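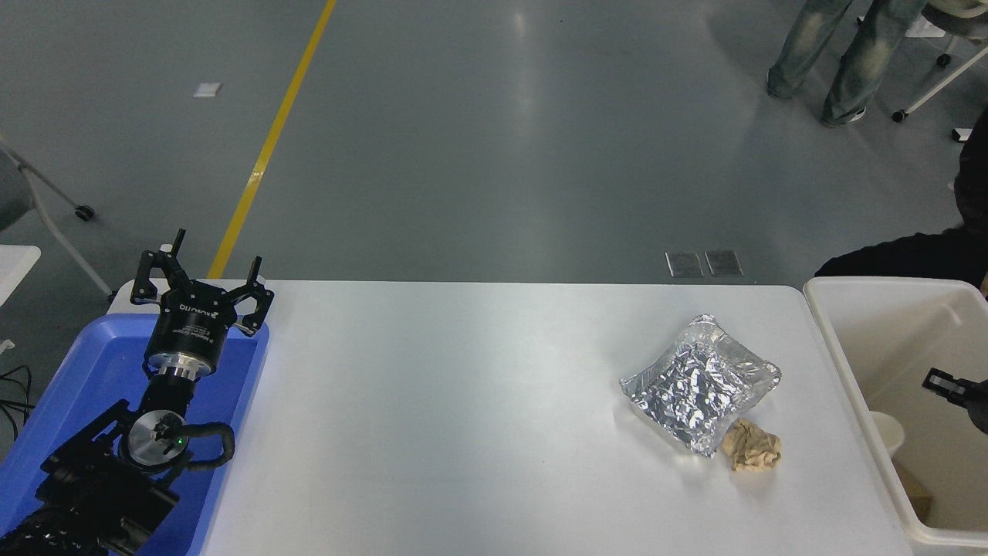 Foil, paper cups and brown paper after lunch – what goes where?

Imwood Household Help > Trash and Recycling
Posted December 26, 2023
902 views

benchside_lunch

We eat lunch at work at a white table with a blue plastic tray at one end and a big white plastic bin at the other. Until now everything has gone in the bin. The building is switching to separate collection in March, so I would like to get the table sorted out before then and use the tray for whatever can be recycled.

Our leftovers are nearly always the same. There is aluminum foil from wrapped food, often with the last bit of the sandwich still folded up in it. There are white paper cups. And there is brown paper, either a bag or a piece of wrapping, which people squeeze into a wad and leave on the table. Most of it comes from Sikora, the sandwich counter downstairs, and they don't take anything back.

What I want to know:

Can foil go in with the recycling if it has had food in it? Does it have to be flat?

Are paper cups paper? I have been told yes and no by different people.

Does the brown paper need to be smoothed out, or can it go in crumpled?

I called Sotmont, who will be doing the pickup, and got a recorded message that says to put "clean paper and metal" in the mixed bin. It doesn't say how clean, and it doesn't mention cups. I have left my number but with the holidays I don't expect a call back this week.

There is a sink down the hall but not in the room, so anything that needs a full wash is probably not going to happen every day. A wipe is fine.

Also, is the tray a bad idea? It's shallow and I am worried that it will just end up as a second place to leave garbage.

2 people are following this

gray_floor_mop

Foil yes, cups no, paper yes if it isn't greasy. Put a sign up.

sortsbyhand

I set up the same kind of thing for our break room, which gets through around 100 lunches a week, so I can tell you what we ended up doing. Check the details against whatever Sotmont sends you, because the rules change from one hauler to the next and a list from another town won't help you much.

Foil first. Open the package before you do anything else with it. A folded foil package looks the same whether there is food in it or not, and people toss them in the recycling with half a roll inside. Shake out the crumbs over the trash, then wipe the inside with a napkin. A bit of a film is usually all right. Melted cheese or sauce baked onto it is not, and I would put that piece in the trash and move on.

It does not have to be flat. With foil it is better if it isn't. Small flat pieces can get mixed up with the paper on a sorting line, so many places ask you to save clean foil and press it together into one ball. Ours asks for a ball about the size of a fist or bigger. We keep adding to the same one until it gets there, and then it goes out with the rest.

One thing to look out for is wrapping that is shiny on one side and paper or plastic on the other. Squeeze it in your hand. If it stays squeezed it is probably plain aluminum, and if it springs open again it is probably a film with a metal coating, which goes in the trash.

Brown paper is easy. Tear off any greasy part and recycle the rest. You can leave it crumpled, although I would loosen the wad enough to see that there isn't a napkin or a pickle in the middle. Very small scraps can be tucked inside a paper bag so they don't blow around. If you have food scrap collection as well, greasy brown paper may be allowed in there, but ask first.

Napkins go in the trash or the food scraps. They are not accepted as paper by us, clean or dirty.

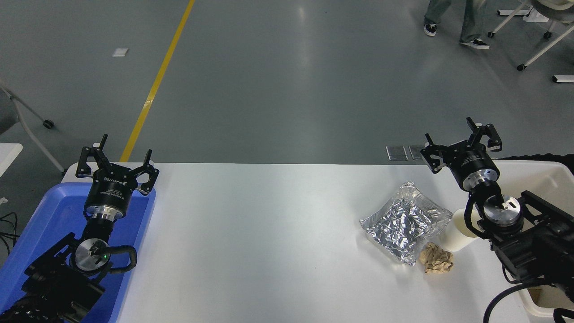 Cups are the one people argue over. Most paper cups made for drinks have a thin plastic lining on the inside so they don't leak, and a lot of haulers won't take them for that reason. Some do. Until Sotmont tells you otherwise I would keep them out of the tray. Pour out whatever is left in them, stack them one inside the other and put the stack in the trash bin. Stacking makes a real difference to how fast the bin fills up. Thrown in one at a time they lie every which way and you are changing the bag long before it is full.

If you want to get rid of the cup problem altogether, ask people to bring a mug. We had partial success with that. I would call it half.

As for the tray, I would use it, but empty it daily. Shallow is good for this because you can see everything in it and pick out what doesn't belong. We tried a deep tub first, with a lid, a Jolex one, and the bottom of it was disgusting by Friday. An open tray gets a quick look from everybody who walks past. Put a note on the rim with three or four words on it at most – clean foil, clean paper – and leave the long list of rules for the wall.

Keep the tray and the bin at opposite ends the way you have them. I have seen advice saying to put them side by side, and for a kitchen that may be right, but on a table where people are eating from both sides I found that the stuff got swept into whichever one was closer. With some distance between them people do have to decide. Others may have had a different experience.

Last, do the table in this order: liquids out of the cups, foil opened and wiped, paper loosened, then wipe down the surface. It takes a couple of minutes. If you wipe first you will be doing it twice, as the crumbs are mostly inside the foil.

benchside_lunch

Thank you, that covers nearly everything. The squeeze test is useful, I had no idea there was a difference. I'll start a foil ball and keep the cups out of it for now.

Does the foil ball get smelly if it takes a few weeks to reach the right size?

sortsbyhand

Not if each piece was wiped before it went on. Ours sits on a shelf. If it does start to smell there is food in it somewhere and I would throw that one out and start over.

tapwater_2

Disagree on the distance thing. We have ours next to each other and it works fine. But we also have a recycling bin with a narrow slot in the lid, so a cup won't fit through. Agree on stacking the cups.

For what it's worth, the Sotmont recording used to have an option for offices where you could ask for a printed sheet to be mailed out. I think you had to wait until the whole message had played through. The sheet had pictures on it and it did have a line for cups, but mine is from an old address and I wouldn't want to quote it to you.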